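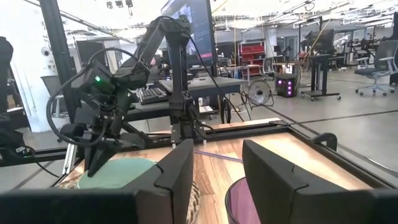

Finishing a wood tabletop that sits inside black aluminum rails

Posted by wellmont_shop, 1 November 2018
11 replies

Looking for opinions on a finish. The top is wood, warm orange-brown with a nice grain, and it sits with black aluminum extrusion running along the edges and a dark bracket at the corner. It has been bare since July. I have a basket and a bowl living on it plus a cable lying across it, so it gets used every day and things get dragged over it.

I want to keep the color. I don't want it glossy. I have a can of Fulero hardwax oil on the shelf and a can of water-based poly. Which one, and do I have to pull the rails off first?

——

tang_joinery wrote:
Oil. Two thin coats, wipe off the extra after each one. It will darken the orange a little. Try it on the underside first if you care about the exact color.

Pull the rails. You will not get a clean edge otherwise, and end grain next to metal is where finish fails.

——

oldbench40 wrote:
Disagree on pulling the rails. If the frame is square now, leave it alone. Tape the aluminum, run the tape down into the joint with a putty knife, finish up to it. I have done several like this and you can't see the line from standing height.

Also disagree on oil for a table that has stuff dragged across it. Poly is harder.

——

tang_joinery wrote:
Poly is harder until it scratches, and then you sand the whole top. With oil you rub a bit into the bad spot and go back to work.

——

oldbench40 wrote:
You say that in every thread.

——

Huệ Đồng wrote:
What is going on the table matters more than the brand. The edge of a rope basket will pick up oil that hasn't cured and hold dust against the wood. I had one on an oiled sideboard and it left a ring I could feel with my fingernail. If you go with oil, keep the basket off until it has cured all the way, and the same goes for anything fabric. The round green piece on the left, is that felt? Felt sheds onto a tacky surface.

——

wellmont_shop wrote:
It's a flat disc, something soft and fabric-like. It can go somewhere else for a week. The basket too.

The purple cable is the one I'm more worried about. Will a soft cable jacket stick to oil?

——

Huệ Đồng wrote:
It can stick to almost any finish if it sits in one place long enough, poly included. Some plastics soften a finish over time. Move it along the back rail and clip it. The slots in extrusion take clips fine if you get the right width.

——

utari_k wrote:
Seconding the clips. We used the Utari ones at work, 40 to a bag, and they press into the slot without tools. Get black and they disappear against the rail. I'd do all the cables while you are at it, the ones hanging on the left as well.

On the finish I'm with oldbench. Matte water-based poly barely changes the color and you can put the bowl back the next morning.

——

tang_joinery wrote:
Next morning is too soon for poly. Dry to the touch is one thing, cured is another. Read the can.

——

oldbench40 wrote:
For once I agree with tang. Give it a week before anything sits on it, whatever you use.

——

wellmont_shop wrote:
OK. Going with the oil. I'll tape the rails and leave them on, mainly out of laziness. Plan is:

Clear the top and vacuum the grain
Sand by hand with 180, then 220, along the grain
Wipe down and let it dry
Tape the aluminum and the corner bracket
First coat, wipe off after the time on the can
Second coat the next day — thinner than the first
Clip the cables to the rail while it cures

Does anybody see a problem with sanding that close to the bracket?

——

tang_joinery wrote:
Use a block and stop short of it, then finish the last bit with a folded piece of paper. Double up the tape on the bracket or you will scuff the black. And lay the oily rags out flat outside to dry. Don't ball them up in the trash, they can catch fire.

412 views · 3 shares
Contact the moderators | Copyright remains with each poster | Back to top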